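수집품 정리법이라는 글이 요즘 타임라인에 계속 올라온다. 바닥에 전부 꺼내 놓고, 인형 앞에 이름표를 두고, 작은 피규어는 맨 앞줄에 세우라는 얘기. 솔직히 나는 이게 정리인지 잘 모르겠다.

일단 꺼내는 건 쉽다. 문제는 다시 넣는 거다. 나는 2월에 꺼낸 걸 아직도 다 못 넣었다.

Larysa Yatsenko 님이 추천한 방식은 "종류별로 줄 세우기"였는데, 종류를 뭘로 나누라는 건지가 없다. 크기? 색? 시리즈? 물어봤더니 느낌대로 하란다. 느낌대로 해서 지금 이 꼴인데요.

Koltitz에서 나온 수납함도 사 봤다. 칸이 세 개. 봉제인형 하나 넣으면 뚜껑이 안 닫힌다. 후기 사진엔 다들 열쇠고리만 넣어 놨더라. 그때 눈치챘어야 했다.

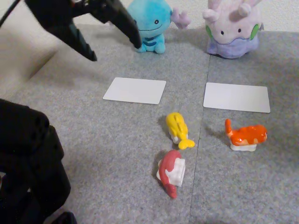
이름표 얘기부터 하자. 다들 카드를 한 장씩 앞에 두면 한눈에 들어온다고 하는데, 그건 카드에 뭐라도 적었을 때 얘기다. 우파 인형 아래쪽에 한 장, 연보라색 인형 아래쪽에 한 장, 둘 다 백지. 우파는 저 동그란 얼굴로 웃고 있으면 이름표 없어도 누군지 다 안다. 정작 이름표가 필요한 건 앞쪽의 작은 애들인데, 노란 물고기는 아예 옆으로 누워 있다. 받침이 있으면 뭐 하나.

회색 카펫 타일 위에 늘어놓는 것도 나는 좀 회의적이다. 색이 잘 살아 보인다는 건 인정. 우파 하늘색은 저런 바닥에서 확실히 예쁘다. 근데 작고 반들반들한 피규어를 카펫에 세우는 건 다른 문제다. 우리 집 카펫에서는 문 한 번 세게 닫으면 반은 넘어간다. 그래서 나는 책상 파.

Petro Marchuk 님은 카펫이라 넘어져도 흠집이 안 나니 괜찮다고 하심. 넘어지는 걸 전제로 한 전시가 전시인가요?

그리고 인형은 뒤, 피규어는 앞이라는 공식. 키 순서니까 맞는 말 같지만 인형이 크면 시선이 전부 뒤로 간다. 앞줄은 밟히기 딱 좋은 위치고. 나는 밤 11시에 맨발로 하나 밟아 보고 이 공식에 대한 믿음을 버렸다.

그래도 하나는 건졌다. 사이를 띄우는 거. 선반에 다닥다닥 붙여 놨을 때는 인형 표정이 잘 안 보였는데, 띄우니까 좀 볼 만하다. 대신 선반에 올라가는 양이 확 줄어든다. 나머지는 어디로 가냐고? 침대 밑이요.

카드는 일단 써 보기로 했다. 이름 말고 어디서 언제 샀는지를 적을 생각. 이름은 안 까먹는데 그건 까먹는다. 효과 없으면 또 투덜대러 오겠음.

Koltitz 수납함은 나눔합니다. 열쇠고리 많은 분 연락 주세요.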